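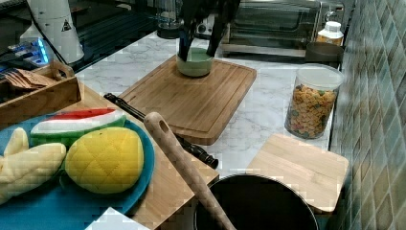

Un plan de travail en marbre blanc veiné de gris, avec sa planche en bambou.

Sous-couche d'accrochage Predano, pot de 5 litres

Si vous avez déjà repeint une porte de placard un peu vite, un samedi pluvieux, et vu la peinture se décoller autour de la poignée trois mois plus tard, vous savez pourquoi nous tenons tant à la sous-couche ! Predano est celle que nous vendons le plus à l'atelier, et aussi celle que nous gardons chez nous (il en reste toujours un fond de pot à la cave, pour une plinthe ou un tiroir).

Elle s'applique sur le bois brut, le mélaminé, les anciennes laques et les boiseries déjà peintes. Blanche, mate, à l'eau, elle se travaille au rouleau à poils courts sur les grandes surfaces et au pinceau à réchampir dans les moulures. Un égrenage léger au grain fin, un bon dépoussiérage, et vous pouvez commencer. Sur du chêne ou du pin plein de nœuds, prévoyez deux couches : la première boit toujours plus qu'on ne croit, surtout sur les chants et les coupes.

Comptez 6 heures entre deux couches, un peu plus si la pièce est fraîche ou mal aérée. Gwion Rowlands, à l'atelier, préfère laisser passer la nuit avant la finition et nous avons fini par faire comme lui, même pour une simple étagère de buanderie.

Ce qu'il faut savoir
Référence : 734
Contenance : 5 litres
Aspect : blanc mat, peut être teinté en gris clair
Température d'application : à partir de 15 °C
Nettoyage des outils : à l'eau, sans attendre
Finition conseillée : laque Nadar, satinée ou mate

Le pot se referme bien et se garde à l'abri du gel. Remuez longuement avant usage, jusqu'au fond, car la charge se dépose. Si vous hésitez sur la quantité, envoyez-nous les dimensions de vos portes et de vos encadrements, Indira Sastry vous fera le calcul et vous dira franchement si un pot suffit.

Les commandes teintées demandent un petit délai en février, quand tout le monde se remet aux travaux d'intérieur. Les pots teintés ne sont ni repris ni échangés, alors demandez d'abord un échantillon au comptoir Sindamley, c'est avec plaisir.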